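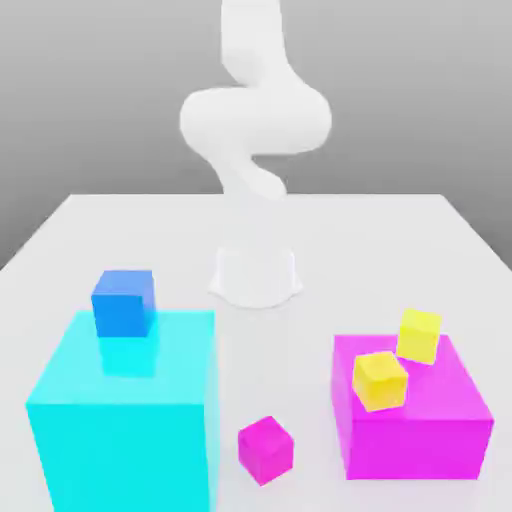 ## Project report: keeping the Timton cell running

Our cell exists only in simulation, and we assumed this would excuse us from maintenance. It did not. Between Thursday's check and the next one, the cell found ways to go wrong that a real one would need a forklift for.

### Setup

The Timton cell is one white arm on a white table, with a cyan box on one side, a magenta box on the other, and four small cubes: one blue, one magenta, two yellow. The task files came from the Hanel course kit. We wrote the reset script ourselves, and the faults below are mostly in it.

### Fault 1: the sinking base

After we changed the table height, the arm was still mounted at the old one. The base sat 11 mm inside the tabletop. White on white, this is very hard to see, and we spent two lab sessions tuning a controller that had nothing wrong with it. The mount now reads its height from the table file.

### Fault 2: cubes on the move

Cubes spawned a hair too low on a box get pushed out by the physics engine, with some enthusiasm. In a batch of 781 resets, 30 ended with a cube on the floor. We raised the spawn height and let everything settle before the arm gets its first command. The next batch lost 2.

### Routine care

- Reload the arm model after any edit to the table or boxes.
- Run the home pose check before logging anything.
- Save the random seed – we forgot this through most of August.

### Still open

The table should be another color. Everyone agrees on this, and the Baidoo branch has had the change waiting for about a month.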